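About Ploltamer

Who we are
People
What we do
What we don't do
Work with us

Ploltamer is a small company that teaches robots to do chores by having a person do them first, through the robot. We started in June with two arms, a rented room and a long list of claims we had read and did not believe. We have more arms now. The list is about the same length.

Who we are

Li-hua Lui and Lucian Avram founded the company after working together at Trimex, where they put in automation for packing lines. Part of that job was going back to customers six months later to see what was still switched on. Quite a lot of it wasn't. The machines had been sold on the strength of a demonstration, and the demonstration had been done by people who knew exactly where to put the box.

So we are doubtful by training. We think showing a robot a task by hand is a good way to get it to do something useful. We also think it is being oversold, and that the people most likely to be burned are the ones who can't afford to find out slowly. Our customers are mostly laundries, cleaning contractors and care homes. They ask us whether a robot can wipe a table. Our usual reply is "which table?"

What we do

We collect demonstrations. An operator sits at a control station and moves a robot arm through a task from start to finish, over and over, while we record what the arm does and what its cameras see. For some jobs the operator takes hold of the arm and guides it directly. We have no house religion about which is better. Guiding by hand is quicker to learn and gives smoother motion, but the operator's own arms get into the camera views, and that can spoil the recording for training. Remote control keeps people out of the way and takes longer to get good at. New operators spend 30 hours on it before we keep anything they record.

The recordings go to our customer or its software supplier, who trains a model on them. If asked, we run the trained model on our own arms and report how it did. We report the failures in the same size type as the successes. One client asked us to change that, and we no longer work for that client.

Most of our current work is on wiping and tidying flat surfaces. It sounds like the easy end of the business. A cloth never lands the same way twice, and a clear plastic or glass bottle is hard for a camera to pick out against almost anything. A person deals with both without thinking, and for that reason people are poor judges of how hard the job is.

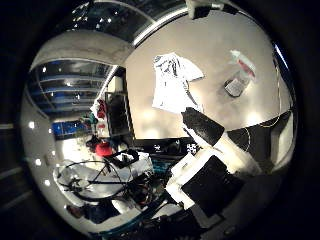

What a set of demonstrations looks like

Our first full set for table work, which we call Ghiță, has 2,000 demonstrations in it. We threw out 252 more. Reasons for throwing one out include a dropped cloth that the operator picked up by hand, a camera that stopped partway, and an operator who got bored and started doing it beautifully in a way no other operator could copy. We keep the rejects on file and customers may look at them. We think more companies should offer this, and we have stopped expecting them to.

We keep mistakes too, if the operator recovers using the arm. A fumbled grasp followed by a second try is worth having. A set made up only of perfect runs tends to give you a robot that has no idea what to do after the first thing goes wrong.

Every set comes with a plain sheet stating which room, which table, which objects, which operators and what lighting. If your building looks nothing like ours, the sheet will tell you so before you have paid.

People

Li-hua Lui, co-founder. Runs the customer side and writes the test reports. Has talked more people out of buying our services than into it.

Lucian Avram, co-founder. Looks after the arms, the grippers and the cabling. Trained as a machinist.

Gheorghița Lazăr, lead operator. Came to us from hotel housekeeping, where she supervised a floor staff. She trains all new operators and decides which recordings are kept. Her decision is final, including when it costs us a day.

Radu Moldovan, data. Checks that cameras and arm positions line up in time, and sends things back when they don't.

Bianca Pascu, operator and scheduling. Contact her about visits.

We also have 4 part-time operators. They are paid by the hour and never by the number of demonstrations. We tried paying by the piece for a short while and got a large number of very fast, very bad recordings, and it was our own fault.

What we don't do

We don't promise that a robot trained on our recordings will work in your building. It may. We would want to try it there first, with your tables and your staff walking past.

We don't put out sped-up video. If the arm takes a long time to fold something, you will sit through the long time.

We don't say the robot "understands" a task. It has been shown one and can sometimes repeat it. Whether there is more to it than that is a question we leave to people with more office space.

We don't claim that any of this will replace your cleaners. The operators who give the best demonstrations are people who have done the job for years, and so far we can't find enough of them.

Who pays for this

Most of our income comes from collecting demonstrations under contract. The rest comes from independent testing, mainly for Brusov, a building services firm that wanted a second opinion before ordering machines from somebody else. Brusov does not own any part of us. We have no outside investors at present. We have had meetings with several, and the trouble usually starts at the slide where we show the failure rates.

Visits and questions

You are welcome to come and try the control station yourself. Most visitors ask for a second turn, and most find that picking up a cloth takes them much longer than they expected. Please bring something from your own workplace that you would want a robot to handle - a spray bottle, a tray, a folded towel. We learn more from that than from a phone call, and so will you.

Visits last a morning. There is no sales talk at the end, though Lucian may go on a bit about grippers.

If you are a student looking for sample recordings, write to Radu and say what you need them for. We can usually send a small batch free of charge. We can't help with homework.

Page last updated 29/01/2022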